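Home & Living Help > Furniture and Floors

How do I get sticky rings and wax off a coffee table without wrecking the finish?

Posted by galli_porch
Joined in February, 25 posts

Hi all, and thank you in advance for your patience, I do go on a bit. We moved to Skokuvholm over the winter and the coffee table came with the house. I have no idea what it's finished with. There are two pale rings from mugs, a sticky patch from something sweet, and a blob of candle wax about as big as my thumbnail. My sister says mayonnaise, my neighbor says a hair dryer, and the fellow at the hardware store in Kastbridge tried to sell me a whole stripping kit, which frightened me a little.

I'd love to get it decent by Friday as we have family coming to stay, but I would much sooner have rings than a ruined table. So where do I start, and in what order?
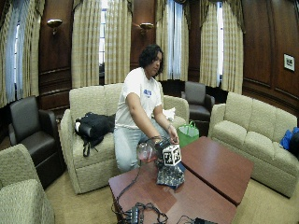

I should add that I've already tried a damp cloth and a drop of dish soap on the sticky bit. It got smaller but it's still tacky when I lean on it, and the cloth squeaks when it goes over. The rings didn't change at all.

Nasska697

Oh, you poor thing, don't buy the stripping kit! Start with the wax, while everything else is dry. Put a few ice cubes in a sandwich bag, rest it on the blob for a few minutes, then ease the wax off with the edge of an old plastic card. Go along the grain if you can see any grain. Whatever smear is left will usually buff away with a soft cloth.

For the sticky patch, warm water and soap again, but let the cloth sit on it for a minute before you wipe, and then dry it right away. I'd do that twice before trying anything stronger.

Pale rings are normally moisture caught in the finish, and mayonnaise does sometimes work on those - your sister is right, it's the oil in it. Dab a little on, leave it an hour or so, wipe it off. Try the underside or a back corner first, as an old wax finish and a modern varnish can behave very differently.
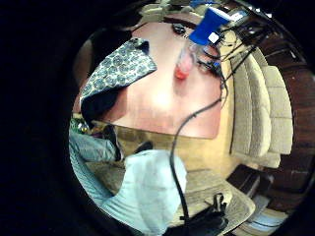

Skokuvholm Neighbors Help Desk - Furniture and Floors Team

Forgot to say, if you do go with the hair dryer for the rings, keep it on low and keep it moving. I held mine still on my mother's sideboard and got a dull spot that has been under a plant ever since.

kastbridge_upstairs

just put a tablecloth on it till they leave

galli_porch

Thank you both! The wax came off in one piece, I was so pleased. One ring is nearly gone and I'm leaving the mayonnaise on the other one a bit longer while I make up the beds.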